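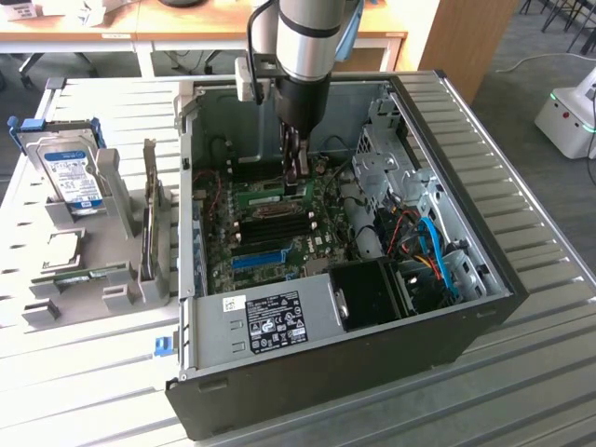 Computer case open on its side on the slatted table.

So I've been off the diet shakes since May, and I keep getting asked how it's going. Pretty well, I think! I did three rounds of them over the years and every time I'd drop the weight, feel fantastic, buy jeans, and then eat my way back out of the jeans by Christmas.

What I'm doing now is so dull I almost didn't post it. I write down my breakfast. Only breakfast. I tried logging every meal on one of those apps and lasted until somebody brought in a potluck casserole and I had to guess what was in it. Breakfast I can manage – it's two eggs, toast and whatever fruit is going soft on the counter. If I get a decent breakfast in me I don't go prowling through the cupboards at 10:30, and that was always where my day went off the rails.

The other thing is walking. I moved to Tondville last spring and there's a path along the creek that goes out past the old Ploston bakery (closed, thank goodness, or this would be a very different post). I started with 2,000 steps after dinner and I still do just that on bad days. On good days I go all the way to the footbridge and come home starving, so I keep soup in the fridge.

A few of you asked about numbers. I'm not following a set calorie count. I did try an 800 calorie plan once, years ago, and I was so crabby by the second week that my sister stopped answering the phone. Please talk to your doctor before you do anything like that. I should have.

I do still have snacks! A yogurt and a handful of almonds comes to more than 200 calories the way I pour almonds, and I've made my peace with it.

Next up I want to try the beginner swim class over in Irkance, if I can find a suit that stays put. Also, my lentil soup came out like wallpaper paste again, so if you have a recipe you like, leave it in the comments. No cilantro, please – I'm one of those people.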